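Speaker notes: the Kumura open day, and what we took home from it
Vudbridge staff session, 28th June

Opening

Thank them for coming. Mention the biscuits, which are the last of the Plurken batch and won't be replaced.

Ask who has been to an automation open day before. Then ask who came home with more than a tote bag. Leave a gap.

Say why we went: Bastos have been telling us since April that we ought to have an arm on the packing line. I'd never stood next to one. It seemed polite to meet it first.

Getting in

Keep this short. Visitor badges, safety talk, a very long corridor. My badge said 3631 and my colleague's said 3696, and I spent most of the safety talk wondering where the people in between had got to. They had numbered us by hall.

We were let through in groups and had 50 minutes on the floor. The coffee queue took a good slice of that. If you go next year, don't start with the coffee.

The table demonstration

Slow down here, it's the main part.

I had expected something large throwing car doors about. Kumura's people took us to a table with a wooden board on it and some toy shapes. I heard a man behind me say he had one of those at home, and he had paid a lot less for it.

The job was to push the blocks around the board, following instructions typed in by the demonstrator. Plain sentences: put the red ones together, move the yellow heart away from the rest. The tool is a plain dark rod. It has no fingers and can't pick anything up. It can only shove, much like me with a trolley.

Put the slide up and let them look before you talk.
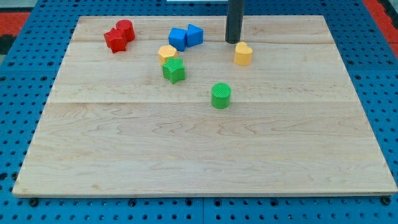
What to say over the slide

The reds are touching, up in the back left corner. The blue pair is close together by the rod. Green and yellow are a muddle, with the star up against the hexagon and the heart off by itself. Ask the room whether they'd call that sorted. Expect an argument. We had one in the car.

Point out that the whole front half of the board is bare. I asked whether the arm liked it that way and was told that it doesn't like things. Fair enough.

Then the serious bit. Pushing a star is hard. It catches on a point and swings round, and the arm has to notice and come at it again from somewhere else. I watched it have 2 goes at one block and found I was leaning sideways to help.

What it means for us

Don't oversell this. Our boxes are bigger than toy blocks and a good deal less cheerful. Bastos will quote for a trial on the short line only. No jobs are going, and say so early, before someone asks it with their arms folded.

Questions I expect

Can it lift? Theirs couldn't. The one in the quote can.

How loud is it? Quieter than the tape machine. So is most of Vudbridge.

Who switches it off? Whoever is nearest, with the red button. We were all made to practise.

Finish by passing round the sign-up sheet for the trial. Bring a pen this time.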